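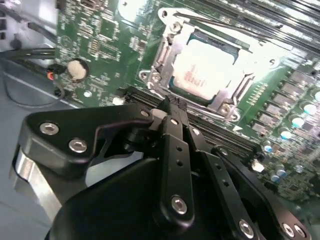
Socket with the retention bracket closed, cooler off. Green board, light gray case.

Thread: Reusing an old two-bank board as a file server, socket and cap questions
8 comments · 3 shares

szalai_bench
Posted 2023-05-16
Pulled this case from the Mandov surplus lot in April. Black DIMM slots on both sides of the CPU socket, so memory capacity should be fine for what I want. Plan is a file server with light duty, powered on all day. Two questions before I buy a cooler:
1. Is it worth opening the bracket to inspect the contacts, or leave the CPU where it is?
2. Do the capacitors to the right of the socket, by the chokes, need replacing on age alone?
Board has 933 hours on it since I started logging, previous history unknown.

ohmfield
Leave the CPU alone. Every time you lift a loading plate you take a chance on the contacts, and you gain nothing if the board posts with all memory detected. Does it post?

szalai_bench
It posts. One slot in the lower bank is not detected.

kettle_drum
Then I disagree with ohmfield. A missing memory channel on a board with the controller in the CPU is a contact problem until shown otherwise. Open it, look at the pins under magnification, reseat, close the lever. Ten minutes.

ohmfield
Or it's a bad module, or dirt in the slot. Swap modules first. If the fault stays with the slot, clean the slot. If it still stays, open the socket. That order costs less.

kettle_drum
Fine on the order. My point was that "leave it alone" is poor advice for a board with a known fault, which we didn't know about when you gave it.

trace_width
On the caps: teal tops tell you nothing about the series. Read the sleeve. If they are polymer, age alone is no reason to pull them. If they are wet electrolytic rated for 2000 hours at temperature, I would measure ESR before trusting them in a box that never gets turned off. Flat tops are not proof of health either.

patley_rack
I replace on age regardless. Parts are cheap.

trace_width
Parts are cheap, lifted pads on a thick multilayer board are not. The ground planes pull the heat out and people lean on the iron. I run mine at 400 °C with a large tip and preheat the board, and I still would not do it without a measurement that says I need to.

szalai_bench
Swapped modules. The fault stays with the slot. Cleaned it with a Trundurer contact brush and alcohol, let it dry, no change. Opening the socket next. Any preference on thermal compound while the cooler is off?

kettle_drum
Whatever you have. Clean the heat spreader after you reseat, and keep solvent off the socket. Tighten the cooler screws in a cross pattern, a couple of turns each.

ohmfield
Post the exact slot label from the silkscreen too. Some of these boards disable a slot if the population order in the manual isn't followed.

szalai_bench
Will check the manual tonight before I touch the lever.

Share this thread · 3 shares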